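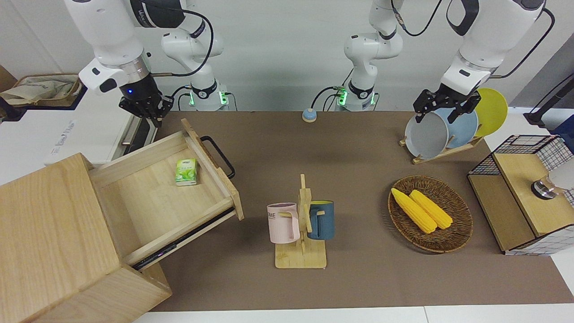
Plates stored upright in a slotted wooden rack, with an open drawer to the left.

Storing plates upright in a slotted rack

By Flora MacBrayne
March 3, 2022

A slotted rack holds each plate on its edge, so any one of them can be taken out without lifting the others. It suits plates in daily use. Large serving dishes and deep bowls are better kept flat on a shelf.

What you need

A slotted wooden rack, a tape measure, a dry tea towel and a firm surface. A thin mat under the rack is optional but stops it sliding on a smooth worktop.

Step 1. Measure the plates

Measure the diameter of the largest plate and the depth of its rim. The rim depth decides whether it will fit a slot. Coupe plates with a tall curved edge often need a wider slot than flat dinner plates of the same diameter. If a plate has to be pushed in, the slot is too narrow and the glaze will wear at the contact points.

Step 2. Choose the position

Set the rack towards the back of the surface, away from the front edge, and leave the working area clear. Allow 20 cm of free height above the tallest plate. With less than this the hand has to tilt the plate on the way out and the foot ring catches on the slot.

Keep the rack clear of any drawer or cupboard door that opens across the same space. Open each one fully before fixing the position.

Step 3. Turn the rack

Plates in a slotted stand lean slightly to one side. Turn the rack so that the front of the first plate faces the person using it. For a rack on the right of the worktop, a small angle is enough.

Step 4. Dry the plates

Wipe each plate on both sides, then wipe the foot ring separately. Water held in the ring runs down into the slot and darkens the wood. If plates are to drain in the rack, stand it on a tray and empty the tray after use.

Step 5. Load from the back

Put the tallest plate in the rear slot and work forwards. The rims behind should remain visible above or beside the one in front. In the picture there are three plates, with yellow at the back, light blue next and pale grey at the front. Mixed colours make it easier to pick out the right plate when the sizes are close.

Lower each plate straight down, holding it by the top of the rim. Let go once it rests on the base of the slot.

Step 6. Check for contact

Neighbouring plates should not touch. Tap the top of each rim lightly. If two plates knock together, move one of them along a slot or swap it for a flatter one.

Removing a plate

Grip the top of the rim and lift vertically until the lower edge clears the slot, then bring the plate forward. Take the front plate first where possible. To reach a rear plate, steady the rack with the other hand.

Care of the rack

Brush crumbs out of the slots and wipe the wood with a damp cloth. Do not soak it. Oil untreated wood with food-safe mineral oil, leave for 3 hours and wipe off the excess. Check the joints at the same time, and reglue any that move before loading the rack again.

Filed under: Kitchen storage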